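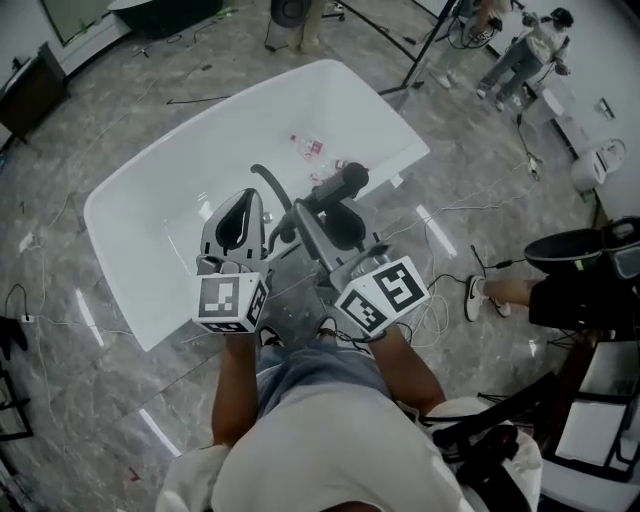
Showroom and Sales Assistant (bathrooms)
Oltmanns, Prandholm
Permanent, part time, 4 days a week

Oltmanns sells baths, basins, taps and tiles to the public and to the trade. We are looking for an assistant to join the showroom in Prandholm, starting in April.

The work

You will greet customers, find out what they need and help them choose. Many people come in with a rough sketch of their bathroom and little else, so you should be comfortable reading a tape measure and asking about pipes, doors and floor levels. You will write up quotes, check stock, book deliveries and answer the phone. You will also keep the displays clean and change price labels when new lists come in. Some lifting is involved. Baths are always moved by two people or more.

What we ask for

At least a year in a shop, a builders' merchant or a similar job. Clear written English and basic computer skills. Knowledge of plumbing or tiling is useful, but we will train you on our own ranges. A driving licence is not required. The 252 bus stops outside the showroom.

What we offer

Paid holiday, a staff discount after the first month and a workplace pension. The pay is £518 a week before tax. Hours are 9 to 5 with an unpaid lunch break. You will work every other weekend, with days off in the week in its place.

How to apply

Send a CV and a short letter to the Oltmanns showroom, Umance Road, Prandholm, or hand them in at the front desk. Please say when you could start and give the names of two referees. Applications close on 22nd January. Interviews are held at the showroom and last half an hour.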